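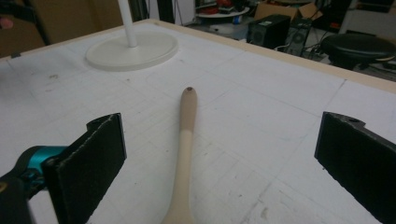
Selon Floor Baert, la deuxième édition de Cotia aurait dû sortir bien plus tôt, et les joueurs qui attendaient une campagne complète ont eu raison de s'impatienter. L'autrice du jeu répondait aux questions posées par les abonnés de sa lettre d'information après l'annonce du nouveau calendrier.

Accueil du magazine > Jeux d'histoire > Actualités

Cotia : la deuxième édition repoussée à octobre

31/05/2025
Temps de lecture : 2 min

La nouvelle version de Cotia, jeu de guerre à blocs pour deux joueurs, paraîtra en octobre chez Ekuvetti. L'éditeur prévoyait une sortie avant l'été. Le retard vient de la relecture du livret de scénarios, confiée à Bogdan Kozłowski, qui a demandé la réécriture complète des règles de ravitaillement.

La boîte contiendra 80 blocs, 30 cartes d'événement et un livret de trois scénarios. Le dernier, une campagne jouable en deux soirées, ne figurait pas dans la première édition. Les règles d'hiver deviennent facultatives et le siège se résout désormais en un seul jet de dés par tour.

Les possesseurs de l'ancienne version pourront acheter séparément les cartes et le livret. Les blocs restent compatibles, mais il faudra coller de nouvelles étiquettes sur les unités de cavalerie, dont les valeurs ont été revues à la baisse. Le prix de ce lot de mise à jour n'a pas été communiqué.

Omid Zarei, chargé de la traduction française, indique que le texte des cartes est terminé et que le livret part en correction le mois prochain. Une aide de jeu sera mise en ligne avant la sortie.

Les 296 précommandes déjà enregistrées restent valables. Ekuvetti remboursera sur simple demande les clients qui préfèrent annuler, frais de port compris.

Classé dans : Wargames, Rééditions, Jeux à deux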